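24/01/2018 - Trukora hand-held grippers, trial set

Robel Tefera sent over the price list at last, bless him, and the Lemma software comes free for the first 26 hours of recording, after which we pay. I do like how the yellow tips wear so far, though I'd still want spares in the box.

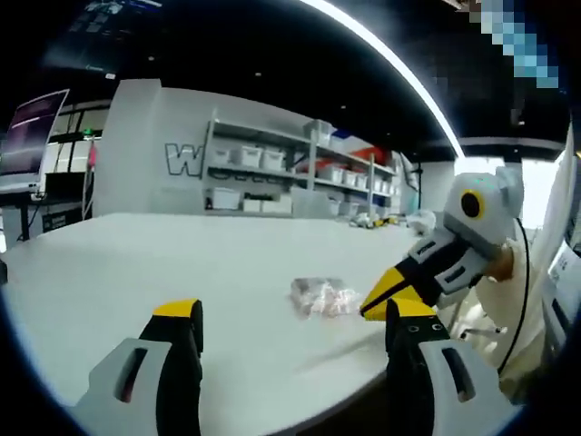
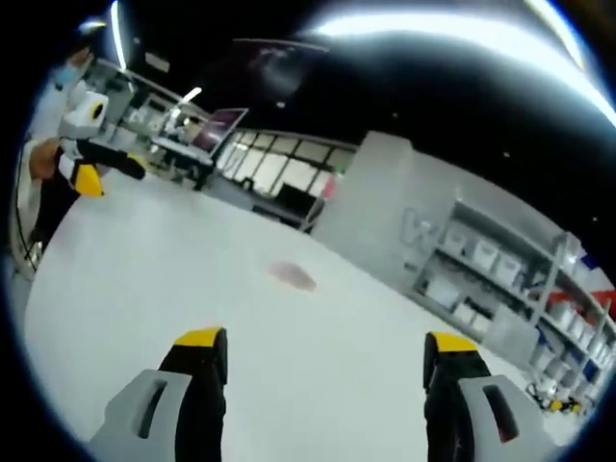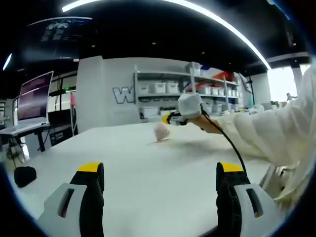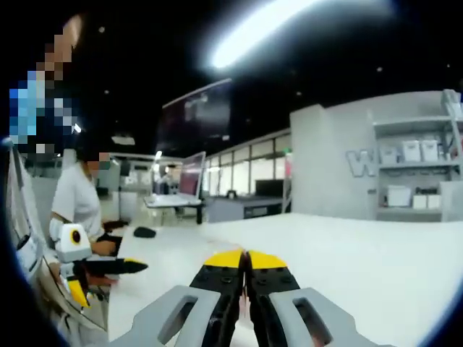 One person in view with a second gripper, W wall at the back.

Still to ask Robel: is the 3000 for one gripper or a pair? The Curodeo quote was plainer on that, but they can't deliver before May. My wrist was grumbling after 4 goes with the Trukora, so I'd like a lighter handle - must ring him about that too.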